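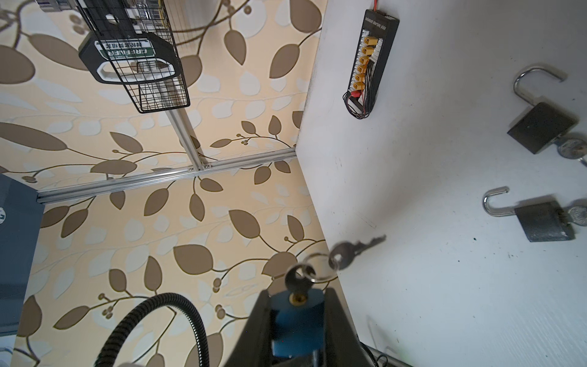
Wolfram Dreßler

4. When a padlock slips or sticks in the fingers

Sooner or later the Podeo will lose its grip on a padlock, or hold one so firmly that the arm stops with fault 39. Please don't worry, as it happened to all of us at Darnwood while we were learning, and it's usually put right in a few minutes. Do read the whole section before you touch anything, though.

CAUTION: A stopped arm may still be under power. Keep your hands outside the rails until step 2 is done.

1. Press Pause on the control screen and wait for the arms to settle. Have a good look at what the fingers are holding, and where. A lock held by its shackle can swing, and the keys swing with it.
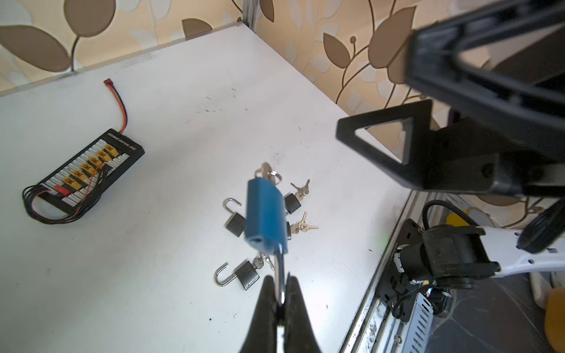 Fig. 19. Blue padlock held by the shackle.

2. Press the stop button and switch off the arm supply. Support the lock with one hand, then turn the finger release slowly with the other. Never pull on a key to free a lock, however tempting it is (I have bent one that way myself).

3. Switch the supply back on, stand well clear and choose Open Fingers. They should part smoothly and stay wide open. If one lags behind the other, stop and ring Kerstin Wendt in the workshop.

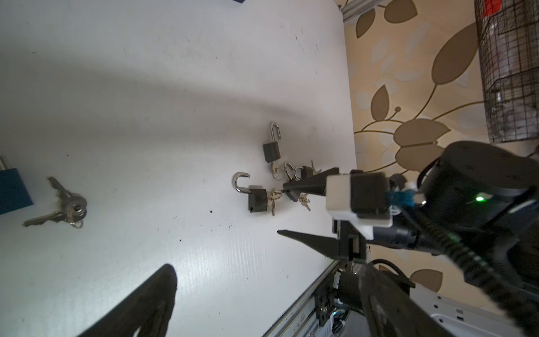
4. Gather up the padlocks and loose keys before you run anything else, and check the finger tips for nicks.

5. Move both arms to their rest position at low speed, making sure there is a clear gap between the two grippers.

NOTE: Batteries and charging boards need extra care. A dropped lock can bridge the contacts, so take them off the table before testing with metal parts.
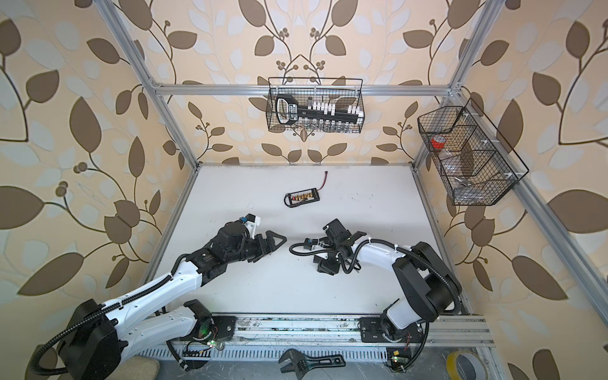

6. Clear the fault and run the grip test at 100 on the force setting. If fault 39 comes back, leave the arms switched off and write it in the log.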